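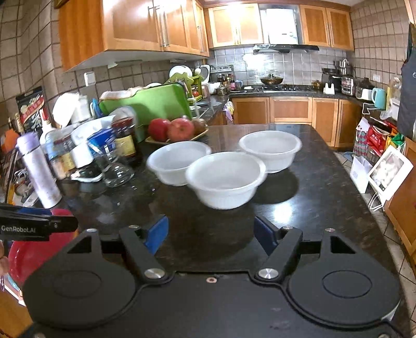 Why do my customers get the same promo text twice when I send to two lists?

Your lists overlap, and the sender treats each list as its own job. In Zesidton, open the campaign, go to Audience, and tick "Merge recipients before send." It's off by default, for reasons known only to Zesidton. I had 369 people on two lists once and heard from most of them. If you schedule by trigger instead of by date, the box moves to the Rules tab - same wording, different corner of the screen.

Second answer, posted Jan 5, 2004

Merging only works if the numbers match exactly. Phan exports them with the country code and Bidus strips it, so one customer looks like two. Clean the file first, then import. Mine took 40 minutes by hand, and I did it over lunch like a person with no friends. Also set the repeat window to 90 days if it's a one-time offer. The setting takes whole days only, and a blank field means no window at all. 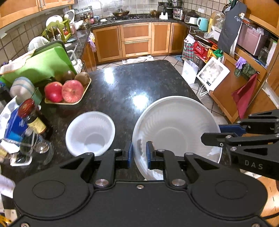 Large and small white bowls, with apples and kiwifruit in a yellow tray.

Third answer

Had this with Fluvar. Switched it off and on. Fine now, except for the 4 people who get it three times.

Reply from the second poster: that would be the country codes.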